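Looking after the Odera cell: your questions answered

We get a fair few messages about how the Odera cell at Bulavbridge is set up and kept running, and a good many of them ask the same things, so we have gathered the answers on one page. If you run a similar two-armed machine that picks things up and puts them away on shelves, we hope most of it will be useful to you too. If you run something quite different, you are very welcome to read on anyway!

What does the cell do all day?

It tidies, mostly. The robot takes small household things out of open shelving and puts them back again, over and over, in different places and different orders. It has 2 arms with the same sort of gripper on each, though plenty of the jobs need only one of them, and the other waits politely out of the way.

How often do the finger pads need changing?

Less often than people fear. We look at them every morning before the first run, with a good torch, and we change them when the surface has gone shiny or when an edge has begun to lift. A shiny pad will still hold a cup perfectly well if the cup is standing up nicely in the open, but it lets you down when the fingers come at something from the side, and by the time you have noticed it you may have spent an hour blaming the software. (We have done this more than once.) Always change both pads on a gripper together. One old and one new will pull the object slightly to one side as the fingers close, and then nothing lines up.

Can I clean the pads instead of replacing them?

Yes, and please do. A cloth wrung out in warm water with a drop of washing-up liquid is all we use, then a second cloth with plain water, then leave them to dry by themselves. Don't be tempted by anything stronger from under the sink. Strong cleaners make the padding hard, and hard padding is no better than worn padding.

How do you set the reach into the lower compartments?

This is the question we are asked most, and it deserves a proper answer, so bear with us. The high shelves are easy, because the arm comes in more or less level and has all the room in the world. Down at floor level the arm has to come in at a slant, and the wrist can meet the shelf above well before the fingers get to where they are going. We set the lower compartments by hand, one at a time, with the speed turned right down. Bring the gripper to the mouth of the compartment with the fingers open, stop, and have a look from both sides. Then take it in a little at a time until the fingers are either side of the object, and save that position before you close them.
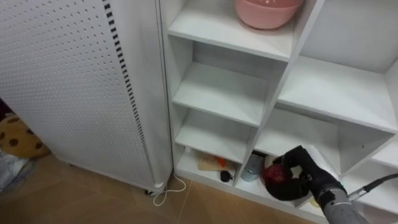 Do the close with a neighbour in place as well. A single object by itself in a compartment will teach you very little, and you will be pleased with yourself until the day somebody puts a cup next to it. We like to leave something light and harmless right beside the thing being picked, so that if the fingers swing too wide on the way in, the worst that happens is a cup on its side. Once the arm can take one thing and leave the other standing, try it again with the pair swapped over, and again with both of them pushed further back.

What about small bits lying on the floor of the compartment?

Leave a few in, once the basic pick is working. Real shelves have cards and odds and ends in them, and the robot needs to cope. While you are still setting positions, though, it is kinder to yourself to clear them out, as a small piece caught under a fingertip will tip the whole gripper and give you a position that is wrong for ever after.

Does the shelving have to be fixed down?

It has to stay where it is, certainly. Ours is a plain white grid unit, and although it feels heavy enough, a few bumps from an arm will walk it along a tiled floor by a surprising amount over a month. Mark the floor at each front corner with tape and check the marks when you check the pads. If the unit has moved, move the unit back. Please don't change the saved positions to suit, or you will be chasing it round the room by August.

Grout lines are handy for a quick squint, but they are no substitute for the tape, particularly if your unit stands at an angle to them as units so often seem to.

How should I look after the cable on the arm?

Gently, and from the fixed end outwards. The cable wants enough slack for the arm to reach its furthest compartment and no more than that. Too little and it tugs at the connector every time the arm stretches, too much and it hangs down in front of the work or catches on a shelf edge. Take the arm slowly to its highest reach and then to its lowest, and watch the cable the whole way – if it goes tight or rubs anywhere, stop and move the clip along.

Cables on the floor are a separate matter. Coil up any spare length and keep it well clear of anything on castors.

The arm stops halfway into a shelf and shows code 36. What is wrong?

On our machine, code 36 means the wrist has felt a push it wasn't expecting. Nine times out of ten it has touched a shelf edge. Back the arm out by hand control, the way it came in, and don't be in a hurry about it. Check the tape marks, check the clips, and run the pick again at low speed. If it stops in the same spot with the compartment empty, the saved position needs doing again.

Where do you get spares?

Pads and clips come from Killier, who keep them on the shelf. The pads we use are part 1815. Wrist covers we order through Anent, and they take rather longer, so do keep one in the drawer.

My question isn't answered here. What should I do?

Write to us through the contact page and tell us what the arm was doing when the trouble began, and which compartment it was heading for. A short note of anything you changed lately is a great help, however small it seems. We read everything and we do try to reply to everyone, although it can take us a little while when the cell is busy.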